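About Tindska

Tindska is a testing company. We measure whether commercially available and pre-release robots can complete ordinary chores in homes and on shop floors, and we publish the results to the people who pay for them. We do not manufacture robots, sell them or take commissions on their sale.

The company was founded by Moataz Ragab, previously a tooling engineer, and Yiğit Coşkun, who came from appliance certification. Both had been asked the same question by clients for years: can a machine do this job yet? Neither had a satisfactory method for answering it. The existing material was mostly promotional video, edited and sped up, with no record of failed attempts.

What we test

Our chore list contains 149 tasks. On the household side these include unloading a dishwasher, folding a fitted sheet, sorting cutlery, wiping down a bench and picking small items up off a flat surface. Shop-floor tasks include restocking pegs, sweeping around fixed equipment, binning fasteners and clearing offcuts from a work area. Each task has a written start condition, a written finish condition and a time limit. A person must be able to do it without instruction.

Most tasks are run first in simulation and then on hardware. Simulation is cheap and repeatable, and it lets us vary the position, angle and shape of an item in ways that would take months by hand. It is also forgiving about friction and soft materials, so a simulated result is never reported as a chore completed. The two sets of figures are kept in separate tables.

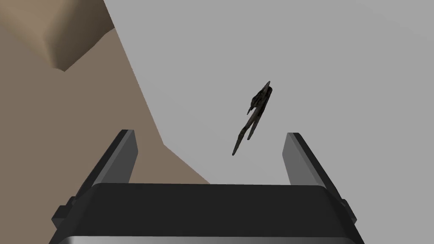

Words: Yiğit Coşkun, Methods
Page reviewed 7th May

Small, thin, irregular items remain the hardest category for two-finger grippers. The fingers have to close on something with very little height above the surface, and an uneven outline gives them few places to hold. An error in position that would not matter with a mug is enough to miss the item altogether. A person solves this by sliding the thing to the edge of the bench or catching it with a fingernail. Some control systems have learned the first of these. The second depends on hardware that few grippers have.

Can machines do chores yet?

Some of them, under conditions. Our current position is as follows.

Floor cleaning is solved for clear, level floors and partly solved for everything else. Moving rigid items of known shape between known locations is reliable enough for a shop floor, provided the layout does not change between shifts. Loading a dishwasher works with one brand of plate and degrades quickly with a mixed cupboard. Laundry is slow. Tidying, in the sense of deciding what belongs where in somebody's kitchen, is not at a level we would recommend paying for.

In general the grasp itself is no longer the main cause of failure for large rigid items. Recovery is. A robot that drops a spoon will often carry on to the next step as though it were holding one, and we score that as a failure even if the remaining steps are carried out correctly.

How we score

A hardware result requires 300 consecutive attempts by the same unit with the same software. Every attempt is counted, including those where the machine stops and waits for help. Human intervention of any kind ends the attempt. We report completion, time taken and the number of items damaged — the last of these is the figure clients ask for most. Our public log held 3506 hardware attempts at the close of April.

Test protocols are revised under the internal name Drumer. The present version is Drumer 4, which added recovery scoring and removed two tasks that had become too easy to separate one machine from another. Older results are not converted to the new scale.

Who we work with

Our clients are mainly aged-care operators, hotel groups, hardware retailers and small manufacturers. Tesfamariam, a parts distributor, lets us use a section of its packing area for shop-floor trials outside trading hours. Cluverar maintains our simulation environments and supplies the object models. Neither sees results before publication.

Manufacturers may submit a robot for testing. They pay the same fee as any other client, cannot choose the tasks and cannot withdraw a unit once the first attempt has been logged. Submission forms and the full chore list are available on request from the Methods desk.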